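Press Release
Home > News > Press > Trustum opens its kitchen chores trials to visitors
Share this page | Print

Can a robot tidy the kitchen yet? Trustum shares its first findings

2020-04-21

Trustum, the small household automation company based in the old mill buildings at Trindmont, is delighted to share the first findings from its Rikton project, which sets out to answer a question our friends and families put to us nearly every week: when will a machine be able to clear up after breakfast?

The short answer is not yet, although we are a good deal further along than we were last July, and we are very glad to be able to tell you why.

Rikton has given its robot arm 200 kitchen chores to attempt, all of them in simulation, where a dropped cup costs nothing and the whole room can be put back as it was with a single key press. They are the sort of jobs most of us do without thinking (moving a bottle along the worktop, standing a cup the right way up, finding a safe place for the knife) and they have kept our team busy through a long and rather wet winter. So far the arm can be relied upon for 100 of them. The rest it manages on some tries and muddles on others, and we would sooner say so plainly than have anyone clear a space beside the kettle too soon!

"People are very kind and tell us it must be nearly finished," said Nhàn Châu, who leads the project. "Then I ask them to think about their own worktop on a Sunday evening, with the fruit and the coffee machine and whatever the children have left out. We want the machine to cope with that kitchen, and picking one thing out from among its neighbours is still the hardest part of the day."

Clutter has been our best teacher, and the simulated kitchens have been filled accordingly, with odd shapes kept close to everyday ones and plenty for the arm to reach around.

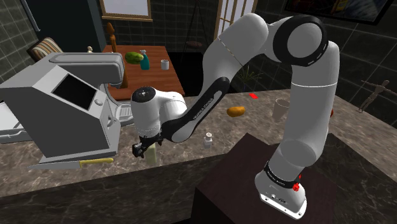
What comes next

From July, Trustum will begin moving the more dependable chores out of the computer and into 2 real test kitchens at Trindmont, fitted out with the help of our long-standing partner Khương, whose joiners have been patient with a great many changes of mind about cupboard handles. Wiping down, folding tea towels and anything to do with hot water will stay off the list for the time being.

"I'd love one at home, I really would, but I'd want it to put things back where I keep them," said Ffion Beddoe, who looks after household trials at Trustum and will be running the test kitchens. "That's what we'll be working on, one cupboard at a time."

Press enquiries

Journalists who would like to talk to the Rikton team are warmly invited to write to Ffion Beddoe at the Trustum press desk, Trindmont.

ENDS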